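Planning Your First Two-Arm Robot Setup: Questions We Get Asked

Last updated November 2020

Most people who write to Jitico are a few months away from spending any money, and that is a lovely time to write to us. You can still change your mind about everything! We gathered up the questions that come in most often from small shops, labs and teaching kitchens, and tried to answer them the way we would if you were sitting across the desk with a cup of coffee. If yours is missing, the contact form at the foot of the site goes straight to the planning desk.

Where should I start, with the robot or with the room?

Start with the room, or at least with a drawing of it. Measure the walkways, the counter heights and the way the doors swing before you fall in love with a particular arm. We have had customers choose a very handsome machine and then find out that it could not turn around between the sink and the wall, and that is an expensive thing to learn on delivery day. A tape measure, some masking tape on the floor and one patient afternoon will get you a long way.

Can I try the work in simulation before I buy?

Yes, and we would gently push you to do it. A simulation seat on our Overgaard plan costs 95 dollars a month, and you can stop it whenever you like. You build a rough copy of your room, drop in the arm you are considering and run it through the jobs you have in mind. Drawers are a good first test, because the hand has to get to the handle without the rest of the arm bumping into whatever stands beside it. In our Jamon practice kitchen the drawer has a long bar handle and there is a marbled gray surface close by on one side, so reach and elbow room both matter. 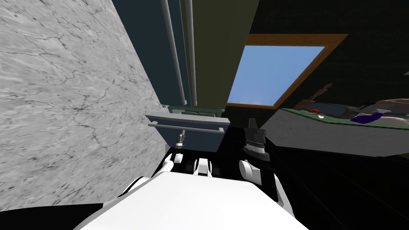

Two months of simulation told us we needed the shorter forearm, and we would have ordered the long one, wrote a customer in Zultbridge. We hear some version of that fairly often. Swapping an arm on a quote costs nothing, and swapping one that has already been bolted down costs a good deal more – freight, fitting and a lot of waiting.

Do I really need two arms?

Maybe not. If your jobs are mostly picking something up here and setting it down there, one arm will do nicely and you can put the savings toward better grippers. Two arms start to earn their keep when something has to be held still while something else happens to it, such as steadying a bowl or keeping a door open. Write down your ten most common tasks, mark the ones where you yourself use both hands, and see how the list looks.

What does a gripper cost, and should I buy a spare?

Our basic two-finger gripper is 3,003 dollars with its mounting plate. (It's an odd number, we know, but that is how the parts add up.) Replacement finger pads come to 50 dollars a pair. We suggest a spare set of pads from the very first day and a whole spare gripper only if a day of standing still would hurt your business. Hands with more fingers are priced by quote, and they vary so much that we would rather talk it through with you.

How do I know whether a gripper opens wide enough?

Make a list of everything it will have to close on and measure the thickest part of each thing. People remember the cups and boxes and forget the fixed items: posts, rails, door pulls, the legs of a rack. You want room to spare on both sides so the fingers can come in a little crooked and still be fine. It's worth lining the gripper up with an upright post in simulation and looking along the fingers from the wrist, and then doing the same with any rails nearby, as the space between an upright and its neighbor can be tighter than the drawing suggests. 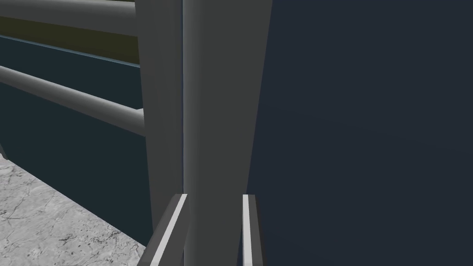 What else should be in the budget?

Shipping, a sturdy base, cables, an emergency stop within easy reach, and training for whoever will be working beside the robot. Training with us is 300 dollars per person for the day, lunch included. Do ask your electrician to look at the supply early on as well. That one visit has a way of slipping to the bottom of the list, and then everybody is standing around a crate in June with nowhere to plug it in.

Can I lease instead of buying?

You can. Leases cover the arms and the base, while grippers are bought outright because they take most of the wear. Send us your drawing and your task list and we will price it both ways, so you can lay the two quotes side by side and take your time over them.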